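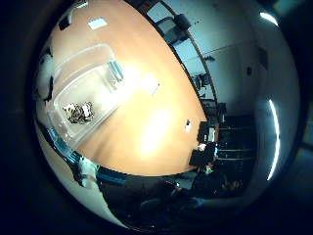

The view from the wrist, with the clear bin on the table and the blue band along the bottom.

I think home robot builders should stop chasing better arms and spend their money and their weekends on boring things like bins and lamps. There, I said it, and I fully expect grumpy email from the folks at Skulbridge, the shared workshop where I've been building my own machine since September.

Some background for anybody who doesn't follow this stuff. My project is called Tusorier (it was a typo in a folder name and it stuck), and its job is to pick up soft household things and put them somewhere else. Socks, dish towels, hats, that kind of thing. There's a small camera on the wrist with a very wide lens, and everything the robot knows about the world comes through that little circle. A table edge turns into a big arc. Lights on the ceiling turn into bananas. You get used to it faster than you'd think, and so does the software.

What I never got used to was clear plastic. Take another look at that bin. You find it by its rims, plus a bit of blue on one side and a blue clip near the corner, and the rest is pretty much tabletop showing through. My own eyes need a second with it! The brown, black and white bundle inside is a lot easier to find than the walls it's sitting between, and the walls are what you don't want to drive your fingers into.

And then there's the glare. A honey-colored table under an overhead light gives you a big washed-out spot right where you'd like to be working, and the wood in there goes almost white. I spent four evenings tuning exposure for spots like that. Four! I could have hung a bedsheet under the light.

Shahram Soltani, who has the bench next to mine and has been building arms much longer than I have, thinks I've got this all wrong. His argument is that a house is full of clear bins and shiny tables, and a robot that needs you to redecorate first isn't a home robot, it's a very needy roommate. Fair enough. I'd like one that handles all of it too. But I watched him put $390 into a new wrist joint from Moradi over the winter, and it's a gorgeous part, smooth as anything, and his robot still can't tell where the side of a container is.

Meanwhile I bought a roll of painter's tape and ran it around the rim of a different bin. Over 60 tries with the tape on, my arm got the cloth out 57 times. Is that cheating? I don't think so. We put bright tape on basement steps for people, and people have much better eyes than my robot does.

I'm not against good hardware, by the way. If the gears are slipping, fix the gears. What bugs me is the shopping reflex — the thing misses a grab and we all open a parts catalog before we've even looked at what the camera saw. I did it myself with a Trirkex gripper kit that I still haven't opened.

So before you order anything, pull up the wrist view and stare at it for a while. If you can't find the edge of the bin, fix that first. Shahram, I have half a roll of tape left, and you know which bench it's on.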